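Home | Syllabus | Notes | Homework | Office Hours

Week 5: Splitting your data (and how to fool yourself with it)

Posted Sunday, April 4, 2021 by the course instructor

OK, so a bunch of you asked after class why I got so worked up over a spreadsheet. These notes are my calmer version of the same lecture. Read them before you start Homework 4, please, and bring the printed confusion matrix sheet to the next session, because we're going to scribble all over it.

Where we left off

Last week we built a small text classifier. You feed it a message that came in to a help desk and it guesses which pile the message belongs in: billing, delivery, returns, or "other." We used the Skanader set, which has 2586 messages in it, all labeled by hand. Nothing fancy. You chop each message up into words, count the words, keep the 3000 most common ones, and let logistic regression do its thing.

Most of you got a very nice score. A few of you got a suspiciously nice score, and I want to spend these notes on the second group (you know who you are, and no, you didn't do anything dumb, I've done every single one of these myself).

The basic split

The idea is simple enough. You want to know how the classifier will do on messages it has never seen. So you hide some of your messages, train on the others, and then grade the thing on the hidden ones. With the Skanader set we train on 2000 and hide the rest.

If you grade on the same messages you trained on, you're giving the student the answer key and then being impressed by the A. Everybody gets this on day one. The trouble is all the sneaky ways the answer key gets into the backpack anyway, and the general word for that is leakage.

Leak 1: duplicates

Help desk messages repeat. People hit Send twice. People paste the same complaint in again on a different day because they never heard back. There's also the automatic "I am out of the office" stuff, which is word for word the same every time.

Now shuffle all that and split it at random. One copy of a message lands in the training pile and its twin lands in the hidden pile. The classifier has seen it! It doesn't need to understand anything, it just needs to remember.

What I do:

- lowercase everything and strip the punctuation and extra spaces
- drop exact repeats before splitting, keeping one
- sort by message length and scroll through with my own eyes for a while, looking for near twins

That last step feels silly and low-tech. Do it anyway. You'll find odd things in any data set if you scroll long enough, and you'll have a much better feel for what your classifier is up against.

Leak 2: the same customer on both sides

This one is harder to spot. Suppose one customer writes in over and over, always about returns, and always signs off with the same little phrase. A random split puts some of those messages on each side. The classifier learns that the sign-off means "returns," and it gets those hidden messages right, and your score goes up. Then a brand new customer shows up, without the sign-off, and you're back to guessing.

The fix is to split by customer instead of by message. All of a person's messages go on one side or all of them go on the other. In the notebook there's a column called customer_id, and the grouped splitter takes it as an extra argument. Your piles won't come out to exactly the sizes you asked for. Fine. Let them be a bit lopsided.

Expect your score to drop when you do this. Mine dropped enough that I went looking for a bug (there wasn't one). The lower number is the one I'd believe.

Leak 3: time

Messages have dates on them. If you shuffle, you're training on messages from later on and testing on earlier ones, and when you put the thing to work you'll never have that luxury. Think about what happens when a store changes its delivery company. Suddenly there's a new name in all the delivery messages. A shuffled split has already seen the new name during training, so it looks terrific. A classifier trained only on the old messages has no clue.

So for anything with dates, try a time split as well: train on the early part, test on the late part. You can do both splits and report both numbers. I like seeing them next to each other, the gap tells you something about how fast your data is drifting.

Can you split by customer and by time at once? Yes, but you'll throw away messages to do it, and with a set this small that hurts. For the homework, pick one and write two or three sentences about why you picked it. I'm grading the sentences more than the choice.

Leak 4: the cleanup step

Here's where I lost people in lecture, so slowly this time. Remember we keep the 3000 most common words. Common in what? If you count words over the whole set and then split, the hidden messages got a vote on which words are in the list. It's a small leak, usually. Same story with scaling, with filling in blanks, with picking which columns to keep – anything that looks at the data and learns a number from it.

The rule I use is: split first, then do everything else using the training pile only. The pipeline object in the notebook handles the order for you, as long as you put the word counter inside the pipeline. If you call it on its own line up top, you're back in trouble and there won't be an error message.

Picking columns is the one that really bites. If you choose the handful of words that best predict the answer, and you use all the data to choose them, you can get a good-looking score out of pure random noise. There's a cell at the bottom of the notebook that does exactly this with coin flips. Run it! I find it a little creepy every time.

A note on Sketora

Some of you are doing the homework in Sketora instead of the notebook, and that's allowed. Be aware that the random split is what you get there unless you change it in the project settings, and the grouped option only shows up after you mark a column as an ID. Save the project before you change it. I'm not going to say how I learned that.

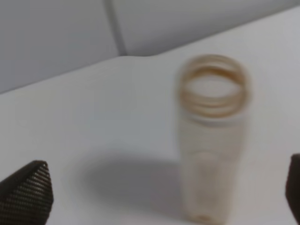
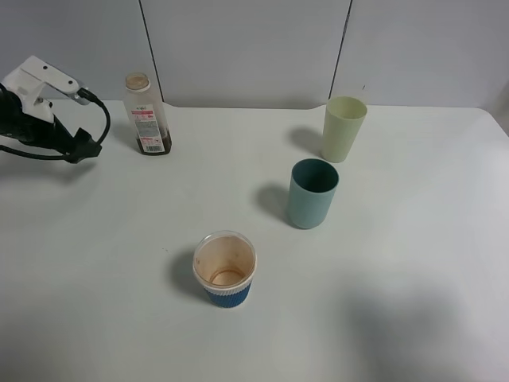
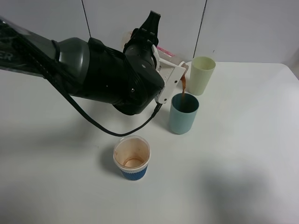
Grolska, April

How many times can I peek?

Last topic, and the one with the most hands up. Say you've done everything right. Clean split, no twins, customers kept together. You train, you check the hidden pile, you don't love the number, you tweak a setting, you check again. And again. After a whole evening of that, you have picked the settings that happen to suit that particular hidden pile. No message leaked, but you did – the information went through your head and into the settings.

So we use a third pile. Train on one, tweak against the second (call it validation), and leave the last one alone until you're ready to hand in your work. Then you look, and whatever it says goes in the report, even if it stings. With a small set I'd use cross-validation on the training part instead of carving off a separate validation pile. Section 2 of the notebook has the code, and you can copy it as is.

If you've peeked already, say so in your write-up. I won't take points off for it. I will take points off if your report has one lonely score and no word about how you got it.

For Homework 4

- Remove duplicates and tell me how many you found.
- Run the random split and one other split of your choice, with the pipeline set up properly.
- Hand in both scores, the confusion matrix for the second one, and your short paragraph.
- Optional: find a message in the set that you think is labeled wrong, and argue your case. A couple of the "other" ones look fishy to me too.

The notebook takes a minute to load the first time, so don't panic and restart it. Questions go on the class board and not to my inbox if you can help it, somebody else is almost surely stuck in the same spot.

Last updated: April, fixed the column name under Leak 2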